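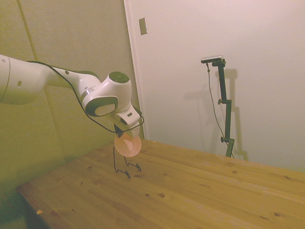 The Wrong Lake

I booked the cabin at Hindell Lake in March, which tells you what kind of mood I was in. It was sleeting, my heater was making the noise again, and the website had a picture of a dock with two yellow chairs on it. I paid for 3 nights before I'd even looked at a map.

So the drive. Brinstead to Hindell is supposed to be an easy one, and it would have been if there was only one Hindell. I followed the signs for 36 miles, singing, windows down, and pulled up at a gas station next to a lake with no dock and no chairs. A goose stood by the air pump and looked at me like I owed it money.

"You want the other one," said the girl at the register. She didn't even look up. "Upper Hindell. Back through Carnus, left at the church, then keep climbing."

I bought a map off her (seven dollars!) and a bag of pretzels, and I climbed. The road went up past the trees, past a sign that said Bilgin Pass, elevation 2649, and then it just sort of gave up and turned into gravel. I remember thinking that if I met another car I'd have to back all the way down to Carnus, and I'm terrible at backing up.

I didn't meet another car. I came around the last bend at dusk and the lake was there, flat and dark, and the dock was there too – with one yellow chair.

I stood looking at it for longer than I'd like to admit. Then I noticed the second chair, way out in the water, sitting upright in the shallows on a little hump of sand. Somebody was in it. They had their pants rolled up and a fishing rod across their knees, and they lifted one hand and waved me over.

I took off my shoes and left them on the dock.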